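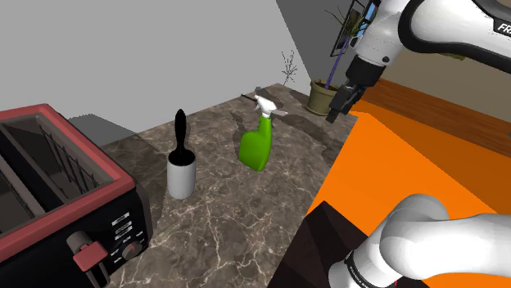
Kakeneo's swap shelf is moving, and it's getting a kitchen

If you've ever left a bag of stuff on the swap shelf behind the Nepia Street bus stop (guilty, many times), you'll want to know that it's moving next month. The shelf has lost its spot to the new bike parking, and the town has offered it the old shoe repair shop on Votico Lane instead. That means four walls, a door that locks, and a roof that doesn't drip on the paperbacks!

I went over to the new place on a wet morning to have a look around. It's small, it smells a bit of polish, and I liked it right away. The front room will hold books, toys and clothes, the same as always. The back room is the new part, and it's going to be for kitchen and household things only. Think toasters, pans, lint rollers, lamps, that kind of stuff. Up to now all of that got turned away, which I only learned after carrying a waffle iron down the hill and then back up again.

Electrical items will need a check before they go out. There'll be a table by the door where you drop them off, and they should be on the shelf within 7 days if they pass. Anything that fails goes to the recycling center in Vullari, so you don't need to make the trip yourself. Please wipe out the crumbs first, though – that request was on the sign in very big letters.

The move costs more than I would have guessed. Rent is free for the first year, but paint, shelving and a new lock came to $300, and the bake sale in October brought in $265. A jar on the library desk is meant to cover the rest, and when I walked past it yesterday it looked pretty healthy. I put in what I had in my coat pocket, which was mostly change and one button (sorry).

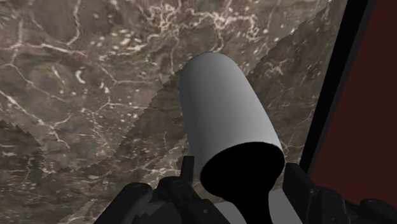 What you can bring, and when

The new shelf opens on the first of December at 10 in the morning. You can drop things off any day until 6 in the evening, and there's a limit of 30 items per household each month. I can't picture anybody hitting that, but then I remember my aunt's garage, and okay, maybe.

Cups, plates and bowls are welcome as long as they aren't chipped. Glass jars are fine with their lids on. Half-used cleaning sprays are a no, and so are mattresses, car parts and anything with a gas bottle attached. Knives need to be wrapped in cardboard and handed over in person. If you're not sure about something, ask at the library desk before you lug it across town.

The old shelf stays open until the last week of November, and whatever is left on it then will be carried over to Votico Lane. They're still looking for people with a van or a strong back for that. I've signed up for the morning shift, mainly so I can get first pick of the cookbooks, and there's a sign-up sheet next to the jar if you'd like to come too. Bring gloves. Parking on the lane is free before noon, and the number 7 bus from Kakeneo station stops right at the corner.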